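Research > Ruria Group > Papers > Teaching by Hand and from Afar > Section 4

4. Collecting the demonstrations

4.1 Two ways of showing

We gave every operator both ways of teaching. In the first, hand guiding, the operator takes hold of the arm near the wrist and moves it through the task while the joints are kept light. In the second, remote control, the operator stays back from the table and steers the gripper with Akanda, our own control program. The recordings from both are saved in the same form, so the learning method never has to be told which is which.

Blue tape divides the work surface into cells. Operators loved this far more than we had expected! A cell gives people something to talk about ("start from the one nearest you, finish two over"), and it lets us bring a task back to much the same starting layout between takes without any measuring. We kept the tape deliberately simple, with strips put down by hand, and a method that needs neater lines than these would be of little use to us. 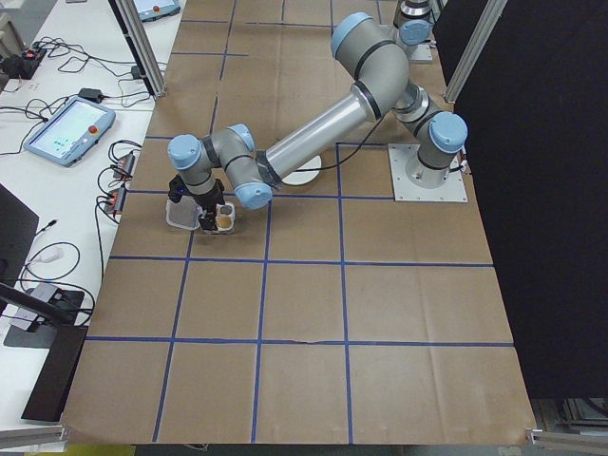 Figure 4. A taped work surface, with the gripper over small containers.

Each operator gave 80 demonstrations, split evenly between the two ways of teaching. Ljubica Karagiannis and Chathurika Gamage had both guided arms by hand before; the other operators were new to it, and were given 10 practice takes that we did not keep. We had feared that remote control would feel slow and fiddly to newcomers. Some of it did, above all the last small movement before the fingers close, yet the paths they recorded were wonderfully smooth. Hand-guided paths were quicker to make and far more varied – people lean, change grip, and push the elbow out of their own way.

That variety is a gift for learning. A policy trained only on remote takes did well from familiar starts and poorly from odd ones, and adding even a small share of hand-guided takes helped a great deal. We come back to this in Section 5.

4.2 What the wrist camera adds

A fixed view tells the policy where the arm is, but the arm itself can hide the very thing it is reaching for. A small camera at the wrist looks out past the fingers, and tape lines seen from there are a handy guide to how the gripper is turned. Rokeya Haque suggested that we keep the fingertips in view at all times, and we are very glad we listened. With them always in the same part of the picture, the policy has a steady point to judge everything else against.
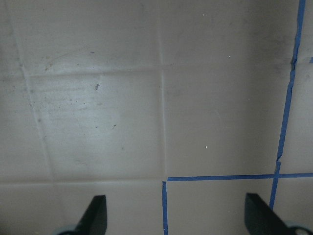
4.3 Cleaning the recordings

We threw out 19 takes, mostly ones in which the operator stopped halfway to ask a question. Long pauses at the start and end were trimmed automatically, and Annelore Diekmann checked the trimmed takes by eye. Pauses in the middle were left alone. Many of them come just before a grasp, where a careful person slows down, and we wanted the robot to pick up that habit too.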